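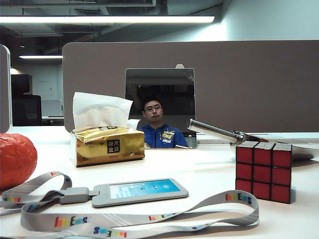

Jakard is the name of our tabletop cell at the Vundwood workshop, and after a good many months of keeping it in working order we have finally gotten around to putting up a page about the everyday side of it, the wiping and wrapping and tightening that takes up far more of our hours than most visitors would guess. The cell sits on white office desks with fabric partitions behind them, the same kind of furniture the rest of us work at, and we have grown very fond of that arrangement, even though it means that ordinary desk life is always close by. In this corner the metalwork comes in from the right, over a tabletop that has collected a Rubik's cube, a gold-wrapped box of tissues, a brain-shaped stress ball and a lanyard with its badge holder, and those small things are really the reason our upkeep routine looks the way it does. A lanyard strap is a soft loop, and a soft loop is exactly what you don't want near a moving joint, so the first item on our card is "straps and cords off the table" — before power, before coffee, before anything.

The rest of the morning check goes quickly once you have done it a few times. We start with the arm powered down and go over every exposed metal surface with a dry cloth, always working from the base outward so that the dust ends up at the tip and not in the mounting. Polished metal is a wonderful thing to look after, by the way, because it tells you everything! A fingerprint, a smear of grease, a faint rubbed line where a cable has been touching: you'll see all of it if you get your head down low and look along the part toward the ceiling lights. Anything that looks like a rubbed line goes into the notebook with the hour reading next to it, and we look at the same place again the next morning.

Next comes the hardware that holds it all to the desk. Our Pollwood clamps are good, solid clamps, but a desk is not a machine bed, and it gives a little when the arm stops short. We go around the bolts with the Öberg driver every 90 running hours, marking each head with a paint pen as we go, and if the paint line has moved by the next visit we take that clamp off completely and clean both faces before it goes back. The hour meter stood at 1,575 when we last did the full round, which took up most of an afternoon in November, what with one of the hex bits going missing and then being found in the tray it was supposed to be in.

Then there are the fingers, which get more of our attention than any other part of the cell.

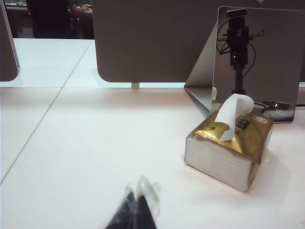 The black fingertips in their clear wrapping, with the tissue pack on the table ahead.

We get asked about the wrapping more than about anything else, so we'll go into a little detail. It is clear film, put on by hand over each finger, and it does crinkle, and it bunches at the tip if you are in a hurry. Our way is to cut both pieces before you start, lay the first one along the inside of the finger so the gripping face gets the smoothest part, fold the extra toward the back, and only then close up the end. Press it down with your thumb as you go. A bunched tip won't stop the gripper from closing, but it changes how the fingers meet, and on something as light as a single sheet of tissue you will notice the difference right away. We rewrap when the film has gone cloudy or has a split in it, and we do both fingers together even when only one needs it.

While the film is off, look at the fingertips themselves. Close them slowly by hand command and watch where they touch first. If they touch anywhere other than the tips, loosen the mounting screws half a turn, let the fingers settle against each other, and snug them up again a bit at a time, going from one side to the other.

The tabletop gets its turn last. There is a seam where two table panels meet, and we run a fingertip across it in a few places to feel whether one side has crept up. When it has, we turn the leveling feet until it feels flush, and afterward we repeat the touch-off, which is nine points spread across the surface. It's a slow job, and a peaceful one if the room is quiet. The reflective panel behind gets a soft cloth and plain water and nothing stronger — we ruined a sheet of something similar with glass cleaner once, and it still hangs in the storeroom as a reminder.

The full care sheet has grown to 63 lines, including a few that probably only make sense to us, and a printed copy hangs beside the Vundwood door. If you look after a cell like ours and you have found a better film, or a tidier way to finish the tips, please do write to us through the contact page. We would be so glad to hear about it, and we'll add more pictures after the next bolt round.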